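July, second room, notes as I go

Started 7:40. Back room at the Enderow flat is the one holding everything up, so doing that one first and leaving the kitchen till the bed is sorted. The Rizk order is all supposed to be here by now, going by the delivery sheet. Haven't checked it off line by line. Will regret that.

Bed first.

- Mattress takes up most of the floor. No way round it. Anything else going in has to come in over the top or wait.
- Padded headboard is still at an angle in the corner. Wants to go square to the wall but can't until I know where the lamp is going.
- Bolts on the frame: went round once by hand, then again with the 5 mm key. Left side took another quarter turn. Right side fine.
- Slats: didnt like the middle one. Swapped end for end, sits better. If it creaks, start there.

Measured the wall twice. First time I got it wrong (tape hooked on the skirting), second time 100 in from the corner to where the bed should end. Frame as built would leave 18 inches on the walking side. Tight but you can get a vacuum down there. Flivercombe rooms were worse and no one complained.

Height of the headboard against the sketch: sketch says 58, tape says 58. Good. Only number today that matched first go.

Walls. Scuffs and smudges on the white one, will need a wipe and maybe a touch-up. Try the sponge before opening any paint, the last tin we had for Zostville dried two shades off and I had to do the whole wall over. Little faded paper stuck on near the left side, leave it till the wall gets wiped, then soak the corners. Do NOT pull it dry, it'll take paint with it.

Cable. Runs along the upper part of the wall in a big loop and then down to the right corner. Don't like it. Options:

1. Clip it straight along the top, drop it in the corner. 66 clips in the tub so plenty.
2. Trunking. Neater, but then it has to be painted too.
3. Leave it. No.

Going with 1 unless the landlord side wants trunking, in which case they can say so before the paint and not after. Check what the small dark fixture on the wall is before touching anything near it. Power off at the board first, tape over the switch.

10:15. Break. Hardware bag for the frame turned up in my coat pocket, been looking for it since 8.

Box. Big brown one is up on the mattress against the wall, kept it off the floor so there's somewhere to stand. Printing is in Chinese, line drawing of the product on the front. Need to match it to the sheet before opening it. Green tape down the right side, cut shallow, last time the blade went through into the fabric and we had to eat the cost. Knife on the shortest click.
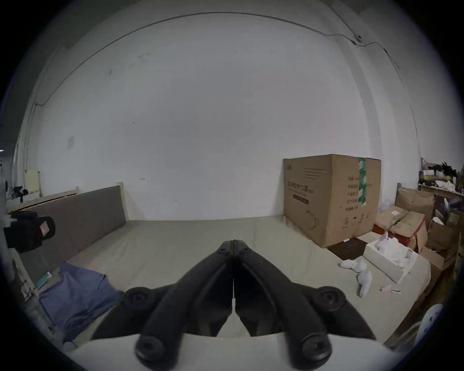

Once it's open, keep the cardboard. Flattened it makes a decent floor cover for the wall wiping, and it saves buying another roll of paper. Foam goes in a sack by itself, the tip won't take it mixed.

Mattress surface is a bit wrinkled and creased. Not worried, leave it flat overnight with nothing heavy on it and look again before the cover goes on. Blue cloth on the corner is to go in the wash, the teal and white packet stays with the bed stuff. Black bag: empty it and write on it what was in it. The white label is too small to be any use to anyone.

Also a pale board standing up at the back on the left by the wall. Not on my cut list. Measure before assuming its a shelf.

Left to do in here:

- [ ] headboard square to wall
- [ ] check box against sheet, then open
- [ ] cable clips
- [ ] wipe wall, decide on paint
- [ ] soak paper off
- [ ] recheck middle slat
- [ ] room next door is still cluttered, needs a path cleared before the wardrobe comes thru

Time on this room so far almost 3 hrs, half of it looking for things. Put the hardware in ONE tub for the next flat and write the room on the lid. Order more 5 mm keys, the good one is rounding off.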